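22.3.21 – Werkstatt, Wanne Riegel

Vormittags die Riegel aus der Lieferung Holmgren durchgesehen. Rote sind die langen, grüne die kurzen, Wanting hatte das im Zettel vertauscht, ist jetzt korigiert. Nennlänge rot 165, grün 86, jeweils mm. Messschieber Nr. 9 genommen, der andere hakt wieder. Zwei rote mit Grat an der Stirnseite, kurz abgezogen, gut.

Rest der Charge noch im Karton Zunell unter der Werkbank. Nicht mit den alten mischen!! Die alten haben die Fase noch auf beiden Seiten.
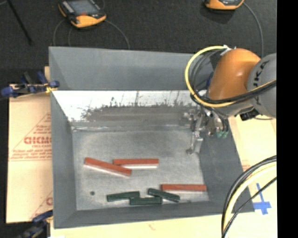 Heft 9, S. 80

Stand Wanne: drei rote, drei dunkelgrüne, alles in der unteren Hälfte. Grüne beieinander vorne, ein roter für sich rechts unten. Die zwei anderen roten bilden einen schmalen Keil. Boden verkratzt, an der Rückwand unter dem hellen Streifen verschmiert – mit Flellon-Reiniger probieren, erst an einer Ecke. Dunkler Fleck links neben den grünen: Svitlana fragen ob das Öl ist oder Lack.

Abstand Wannenrand zur Tischkante ca. 80 cm, reicht, Wagen passt durch. Aufkleber für Lurnari-Kisten fehlen immer noch, seit November bestellt.

Offen:
– Grüne nachwiegen (S. Demchenko)
– Liste neu ausdrucken, alte weg
– neue Wanne anfragen oder Boden überschleifen lasen? W. Kong klärt Preis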